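Larero Spice Mill, Set-up Guide
Section 4: Unpacking, first run, first grind

Revised 20 January 2020 by Ruxandra Neagu, Grilholm packing side. Replaces the old photocopied sheet, please bin that one.

For whole dry seed only. Coriander, cumin, black pepper, mustard, dill. Not for turmeric fingers or dried ginger, those go to the Telska crusher first (see Section 6).
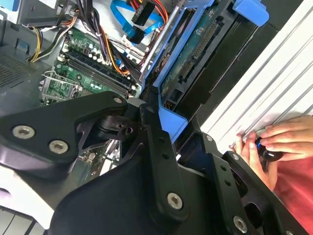
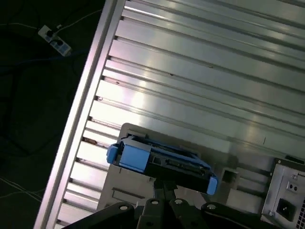 4.1 Before you start

Read the cautions. All of them. Takes 2 minutes.

CAUTION: Mill unplugged for everything in 4.2. Switched off is not enough.

CAUTION: Burr edges are sharp out of the box. Cut-resistant gloves, the thin grey ones, not the rubber ones.

CAUTION: Pepper and mustard dust gets in eyes and throats. Mask and goggles on before the hopper lid comes off, and they stay on untill the drawer is closed again.

You need:
- hex key from the accessory bag
- soft brush (no wire brushes)
- clean dry cloth
- plain white rice for the first run, the cheap kind
- the grind card that came with your mill

4.2 Fitting the burrs and hopper

1. Stand the mill on a level surface. Check all the feet touch. If it rocks, turn the adjustable foot, back left.

2. Take off the front cover. Thumb screws, finger tight. Put them in a cup, they roll.

3. Wipe the transport oil off both burrs with the dry cloth. No water. No detergent. Oil in the grooves comes out with the brush.

4. Fixed burr goes in first, teeth facing you. It only seats one way. If it doesn't drop in flat, take it out and look for packing foam behind it.

5. Moving burr onto the shaft, teeth facing away. Push until it clicks, then tighten the center bolt with the hex key. Snug. Don't lean on it.

6. Turn the shaft by hand, one full turn. You should feel nothing and hear nothing. Scraping means the gap is set too tight, back off the dial and try again.

7. Cover back on. Hopper on top, slot to the rear, twist to lock.

8. Slide the drawer in. The mill won't start with the drawer out. This is the first thing to check when somebody says its broken.

Note: mills shipped before May have a lever in place of the dial. Same steps, but lever all the way up = coarse.

4.3 First run with rice

1. Dial to coarse. Plug in.

2. Run empty for 90 seconds. A slight warm smell is normal on a new motor. Smoke is not, unplug and call.

3. With the motor running, pour in rice, a scoop at a time. Never fill the hopper and then start it.

4. Let it clear, then switch off, unplug, empty the drawer.

5. Throw the rice flour away. Not for eating, not for animal feed, has oil and metal fines in it.

6. Repeat until the flour comes out clean white. Grey streaks = go again.

7. Brush out the drawer and chute. Write the date and your initials on the card inside the lid.

4.4 First grind with seed

Check the seed first. Spread a handful on a white tray and pick through it. Stones, stalks, bits of twine. Cleaned lots from Nedelcu are usually fine but look anyway, a stone takes the teeth off a burr and burrs are not covered by the warranty.

Seed must be dry. Bite test: it snaps. If it bends or sticks to your teeth, send it back to the drying room. Damp cumin turns to paste in the grooves and you will be in there with the brush all afternoon.

1. Set the dial from the grind card. Starting point for coriander is 4. Go finer from there in small moves, motor running.

2. Run a small test batch. Rub some between your fingers, compare with the sample jar.

3. Happy with it? Mark the setting on the card in pencil. Bukola Yusuf keeps the master list, tell her if yours is different.

4. Feed steadily. If the motor note drops, stop feeding and let it clear.

5. Feel the side of the drawer now and then. Too warm to keep your hand on = stop and rest the mill. Hot grinding drives off the oils and the customer pays for the oils.

Note: changing from one spice to another, do a rice run in between. Mustard after cumin, maybe you get away with it. Anything after pepper, no.

4.5 If it wont start

- Drawer in fully?
- Hopper twisted to lock?
- Reset button underneath, red, press once
- Still nothing: leave it unplugged, put the tag on, call Noboru Hirano in maintenance. Do not open the rear panel.

Cleaning at end of shift is in Section 5. Spare burrs and drawer seals, order from Grilholm stores with the serial number off the base plate.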